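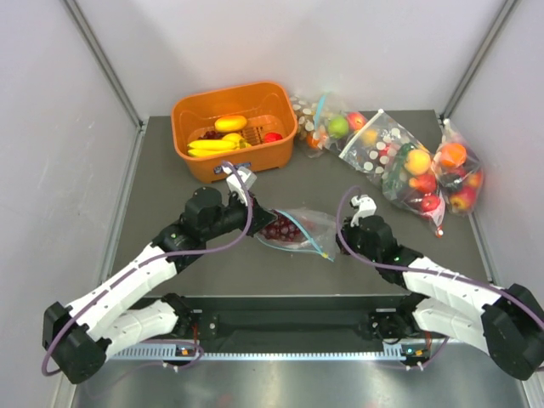 Grapes, bananas and the great fruit rethink

4 min read
Posted in: Kitchen Bits, Eating Better

I've been buying red grapes in those clear zip bags for years and always did the same daft thing with them, which was shove the whole bag in the bottom of the fridge and find it a fortnight later under a cabbage. So this month I've had a proper go at sorting out how we keep fruit, and I'm a bit evangelical about it now (sorry in advance!).

First job was a basket. A plain plastic one in orange, with a nice rounded rim so it doesn't dig into your hands when you carry it. I used to have a deep china bowl from my nan and everything at the bottom got squashed - lovely bowl, terrible for pears. It holds the post now.

Bananas go along the front, where the kids can grab one on the way out. Yellow fruit next to them, a little red apple wherever it fits, and a bunch of grapes tucked in behind. Only one bunch, mind. The rest stay zipped in their bag and go in the fridge, on the middle shelf at eye level, and I top up the basket when it looks sad.

I don't wash grapes until we're about to eat them. My sister Branwen washes hers the minute she's home and swears by it, but hers get eaten in a day. Ours have to last six, sometimes longer if Eifion is away.

And do keep the zip bags! I rinse them out and use them for frozen berries, or crusts for breadcrumbs. There are 14 in my drawer, which is possibly too many.

Next on the list is the veg rack. There's an onion in there I'm slightly afraid of.

Comments

Caradog Maddocks
Bananas next to apples? Mine go brown in no time like that. I hang them on a hook.

Lowri Vaughan
@Caradog they never get the chance in this house, but I do like the sound of a hook.

Reynaldo Rivera
Frozen grapes, try them. Straight from the bag on a hot day.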